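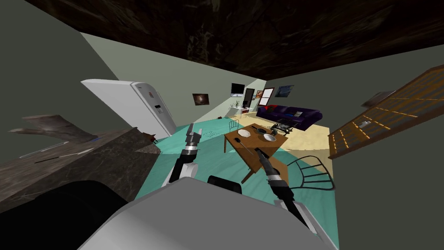
Helavden table chores, README

Simulated household chores for a two-armed robot. Kitchen and dining area opening into a living room, one apartment layout, everything rendered. No real robot footage in this release.

Short version of why: we keep getting asked if machines can do house chores yet. Wanted an answer with a number on it. The number is not great, see Results.

Status

Working draft, last touched 26th May. Next drop planned for June if the storage thing gets sorted. Folder names may still change, don't hard-code them.

What is in it

400 episodes, all teleoperated in sim by people sitting at a desk.
2 operators, Florencia Echeverría and Chang-ho Na.
60 episodes held out for eval. Please don't train on them, we will notice when your scores look silly.
One instruction per episode, plain English, typed by the operator before starting.
Joint states and gripper open/close at every step.
Head view rendered from the robot, looking down over its own body toward the work. You get a lot of torso in the shot. Crop it if your model cares, ours didn't.

Chores covered

Move a utensil to or from the dining table
Clear a plate
Clear a bowl
Move a pan from table to counter
Put things back where they started (we call this "reset", it is scored as its own chore)

Not covered: washing anything, pouring, folding, opening the fridge. The fridge is in the apartment as furniture. Door doesn't open. People ask.

Folder layout

episodes/ one folder per episode, numbered
heldout/ same structure, eval only
instructions.txt one line per episode, same order as the folders
scenes/ apartment file plus object placements
scoring/ Ognjen's scripts, run score_all first
notes/ operator comments, unedited, some in Spanish

How scoring works

An episode passes if the object ends inside the target area, upright where that makes sense, and nothing else got knocked off the table. Chairs may be nudged. We argued over chairs for a while, Benjamín Cabral wanted a penalty, he lost. If you want the strict version set chairs_count to true in the config.

Time limit is per chore, see the config. Running out of time is a fail even with the gripper right over the target. Harsh but a person wanting dinner would agree.

Results so far

Human operators on the held-out set: 87 percent. So even with a person driving, not perfect. Thin utensils are the main cause, they rotate in a two-fingered grip and then come down at a bad angle.

Our baseline policy (Pevetti, the small one): well below that. It reaches fine. It grasps plates by the rim fine-ish. It is bad at letting go. Typical failure is utensil released too high, bounces, ends up under the table, episode over. Full table goes in results.csv once Patricio has rerun the seeds, the old file had a bug that scored some resets twice.

Can it do chores then? One object, one table, known apartment, no hurry: sometimes. Setting a table for guests start to finish: no. We tried chaining chores and the errors pile up fast. After a couple of moves the objects are in places the policy never saw and it starts reaching for where the plate used to be.

Known problems

Contact between pan and table is too sticky in the physics. Pans are easier to place here than they should be.
Colors are loud. Teal kitchen floor, purple sofa. This was a leftover from testing segmentation and we kept it. Expect a drop if you go to real kitchens.
Bookshelf sometimes blocks the right arm when the robot base is parked too close. Affected episodes are listed in notes/parking.txt, list probaly not complete.
Some instructions say "fork" for anything thin with a handle. Fix pending.
Gripper state is flipped in a few early episodes (1 means open). The loader corrects it, but raw files are untouched.
No people, no pets, nobody moving a chair while the robot is reaching. Real homes have all of that.

Use it for

Pick and place research, release timing, cluttered table grasping, failure detection. The failed episodes are included and labeled, a lot of folks throw theirs out and we found them the most useful part.

Don't use it for

Claims about real world safety. Claims about how fast a home robot works. Sim time is not kitchen time.

Getting started

Unpack, install the requirements, run check_files. If it complains about a missing scene file you unpacked into the wrong level, everybody does. Then play back any episode before training, takes a minute and saves you the flipped-gripper email.

Credits

Sim apartment: Benjamín Cabral. Scoring: Ognjen Angelovski. Baseline and seeds: Patricio Bustos. Driving: Florencia and Chang-ho. Compute from Ostamo, desk space from Durán.

Questions to the issue tracker please, not to Ognjen's inbox. Include the episode number and the config you ran with.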